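**Ticket 1301: Grey storage bins, inside wall going white and flaky**
Opened by: Tineke Van Damme
Picked up by: Cường Tô
Status: open, waiting on customer
Category: Care and cleaning / storage bins

---

**Tineke Van Damme wrote:**

Hello Plorkix support, and thank you in advance for reading all of this, I know I go on a bit!

I bought a set of your grey open-topped bins in July for our workshop and playroom, which is one long room with a bench down the middle, and on the whole I'm very happy with them. They're a good size, they line up nicely with the long sides together, and everybody has got into the habit of throwing things in them at the end of the day, which was the whole idea. We use them for toys, hand tools, brushes, whatever is lying about.

My trouble is with one bin. The long wall at the back has gone a whitish colour on the inside, with dark patches low down where the surface looks to be flaking. I first thought it was dried glue (we do use a fair bit of glue) and I had a go at it with warm water and dish soap, and then with a bit of baking soda on a cloth. The white didn't budge. The dark bits I left alone, because I was worried about making them bigger.

So my questions are: is it dirt, or is it the bin itself? Can I still keep toys in it? And is there anything I should be using that I'm not? My neighbour Efthymia Moschos swears by a spray called Kadix for everything from her barbecue to her boots, and she's lent me the bottle, but I thought I'd better ask before I let it anywhere near something the children put their hands in.

Warmly,
Tineke

---

**Cường Tô wrote:**

Hi Tineke,

Thanks for such a thorough note, it really does help. And please don't apologise for the length, I'd much sooner have too much than "bin broken, please advise"!

I can't say for sure from a description, but whitening that stays put after soap and water usually turns out to be scuffing. Hard things get dropped in or dragged up the side, and the surface goes pale wherever it's been rubbed. Flaking is a different matter and I'd like to understand that one better. A few things to try in the meantime, if you have the patience for them:

1. Empty the bin completely and wipe the inside with a damp microfibre cloth. Let it dry overnight.
2. Run a fingernail very lightly over the edge of one dark patch. If it lifts like a skin, it may be old paint or glue. If it feels rough and stays where it is, stop there.
3. Please leave the Kadix on the shelf for now. I haven't got any information on how it behaves on our bins.
4. No sandpaper, no steel wool. I know it's tempting.

Could you also tell me what normally goes in that bin? And a photo of the inside would be wonderful.

Cheers,
Cường

---

**Internal note, Lợi Dương:**

Had a similar one come through under the Itmont account, whitening along one wall only. They had been scraping the sides down with 400 grit paper and then 500 to "polish it back", and it came out worse each time. Worth asking Tineke straight out if anyone has been at it before she noticed. Also check whether she has the older batch. The batch number is on the packing slip and I don't think we ever put it on the bin.

---

**Tineke Van Damme wrote:**

Hello Cường,

I've done as I was told. Emptied it, wiped it, left it overnight. In the morning it looked exactly the same, only cleaner, if you follow me. The fingernail test was harder to judge than I expected. One patch gave up a tiny crumb and the next one along wouldn't move at all, so I stopped.

I asked at home about sandpaper and got very firm denials from everyone. What I did learn is that my partner has been using the wide scraper to get dried bits off the floor of the bin, and I'm afraid that may be our answer for some of the scratches down there. I've asked for it to stop and I think it mostly has, although the scraper does still get put away in the bin along with the toys. 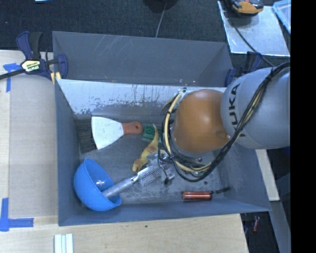 The second bin, the one sitting right behind, has a few thin white scratches running on a slant across its far wall, but nothing that bothers me. It's the front one with the pale back wall I'm fretting about. The other walls in it are still their proper blue-grey, so I don't think it can be the sun, or they'd all have faded together, wouldn't they? The floor has plenty of fine scratches and some pale smudges, but I'd call that ordinary life.

As for what goes in it, the answer is a bit of everything. Toy dinosaurs, the green block, the scraper with the orange-red handle, and heavier things when we're in a hurry, I'm sorry to say. I'd be glad to keep the toys somewhere else if you think it wiser.

I found the packing slip, by the way, tucked inside the lawn mower manual. The order was for 30 bins, shared between us and the school down the road. Where on it should I look for the batch?

Tineke

---

**Cường Tô wrote:**

Hi Tineke,

That's a great help, thank you, and well done finding the slip. The batch number should be in the bottom corner, under the delivery address, usually in quite small type.

I agree with you about the sun. One wall on its own makes me think of wear, especially if tools tend to get slid in and out against that side. The pale area I'd be happy to call cosmetic. The flaking I'm less comfortable guessing about, so here's what I'd suggest while we sort it out:

- Move the toys to the other bin for now, and give them a wash in soapy water first.
- Use the front bin for tools only, and hang the scraper up if you have a hook handy. There's a hole in the end of the handle.
- For dried glue on the floor of the bin, lay a warm wet cloth over it for up to half an hour and then wipe. It's slow, but it's much kinder than a blade.

I've passed your notes to Ngọc Võ, who looks after materials questions here and will know whether that batch had anything different about it. If it did, we'll swap the bin over and you won't need to send the old one back.

Cheers,
Cường

---

**Tineke Van Damme wrote:**

Toys are moved and washed, and the scraper has its own nail by the door. The corner of the slip has a coffee ring right over the number (of course it does), so I've asked the school to look at their copy. Their office is shut until after the break, so please keep the ticket open for me and I'll write again as soon as I have it.

---

**Status change:** waiting on customer, batch number to follow. Ngọc copied in.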